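Home | Ask | Topics | Household | Laundry | Sign in

Tissue lint all over dark clothes, even after a second wash

Posted in Laundry by Jayson Maglaya

Somebody in my house left tissues in a pocket and I ran the whole load without checking. Everything dark came out covered in white fuzz. I washed it all again on the normal cycle with regular detergent and it looks about the same, maybe a little worse on the fleece. The washer is a front loader, a Stokus 468, eight years old. The dryer is vented and works fine.

Three things I want to know. Can I get this off without a lint roller? I used up 49 sheets on two pairs of pants and a hoodie. Is the paper going to hurt the washer? And is there a way to stop it from happening, short of checking every pocket? There are five of us and I do most of the laundry before 6 a.m., so I'm not at my sharpest.

I've started putting a little bin next to where I sort, so pocket stuff has somewhere to go. 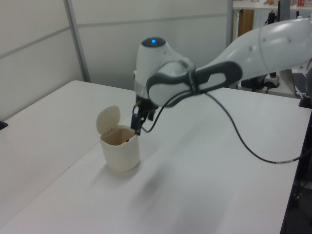

Small bin, cream plastic.

Thanks for any help. The load was mostly cotton and fleece, plus one wool-blend sweater that I pulled out and left to dry flat.

Baldursdóttir

Don't wash it a third time yet. Wet paper sticks to fabric and a normal cycle just moves it around. Dry it first.

1. Take the clothes outside and shake each piece hard. Most of the big bits drop off if the fabric is dry. If yours are still damp, hang them up overnight before you do this.

2. Put half the load in the dryer on low or no heat for ten minutes. Half, because the clothes need room to tumble. Clean the lint screen, run it ten more minutes, and clean it again. You'll get a surprising amount.

3. Turn the fleece inside out for one round and right side out for the next. Fleece hangs on to paper worse than anything else and may need three rounds.

4. For what's left, put on a damp rubber dish glove and wipe in one direction. The fuzz rolls up into little ropes you can pick off. It's faster than a roller and you don't run out of sheets.

5. If you still want to rewash, put a cup of white vinegar in the rinse and use the extra rinse setting. Keep the load small.

Leave the sweater out of the dryer. A clothes brush will do it.

On the washer: one tissue won't hurt it. Look in the door gasket, where wet paper collects in the fold, and wipe it out with a rag. Then open the drain filter, which on most front loaders is behind a small panel at the bottom front. Put down a towel and a shallow pan first. Mine holds over 600 ml of water and it all comes out at once. Finish with an empty hot cycle.

For prevention, the only thing that has worked in my house is making people empty their own pockets before anything goes in the hamper. I keep a bin at table height and the paper goes straight in.

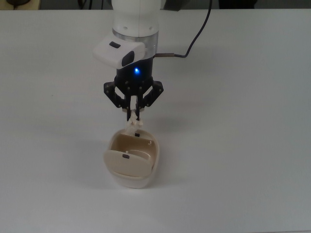 Crumpled tissue-like piece at the back rim of the bin.

It helps if the bin is small. A big one fills up with socks and receipts and you stop emptying it.

Brerer

dryer sheets. two of them, low heat. worked for me on black jeans

Clorthorpe

I agree with most of the long answer but I'd skip the vinegar. I've tried with and without and couldn't see any difference, and some washer manuals tell you not to use it on the rubber parts. Check yours.

What made a difference for me was water level. Modern front loaders use so little water that the paper has nowhere to go. If yours has a bulky or bedding cycle, use that one with a small load. My old top loader used to float the stuff right off.

I also wouldn't use fabric softener on the fleece. It leaves a coating, and mine pilled after that.

Comments (4)

Jayson Maglaya: Did the dryer rounds last night. Pants are clean, hoodie is nearly there. The filter had a hair tie, two dimes and a gray lump in it.

Brerer: check the gasket too, thats where mine was

Baldursdóttir: The gray lump is the tissue. Run the empty hot cycle before you do any whites.

Clorthorpe: Can confirm the glove works on car seats as well.

882 views | Contact | Copyright and terms | Back to top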